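About the Clodthorpe Workshop

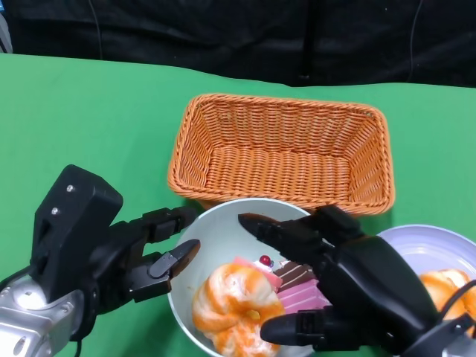 The Clodthorpe Workshop is a shared facility for members who design, assemble and test robots outside of industry and full-time study. It was established by Marleny Alvarado, who continues to serve as director. Hnat Bilyk oversees the electronics benches and the training of new members.

The workshop currently supports 131 members. Its principal project, Windura, is a two-handed robot assembled on site by members. Work on Windura centers on the handling of household items, including bowls, baskets and plates. Project teams meet on Wednesday evenings, and each team keeps a written build log that is open to all members.

The facility has three rooms: a machine shop, an electronics room and a test area. Members who have completed the safety course may use the machine shop without supervision. Projects begun at home are welcome, and bench space may be reserved for up to seven days at a time.

Membership applications are reviewed twice a year. The next review will take place in December. Applicants should submit a short statement describing their current or planned build, together with the names of two references, to the membership office on Delorme Street.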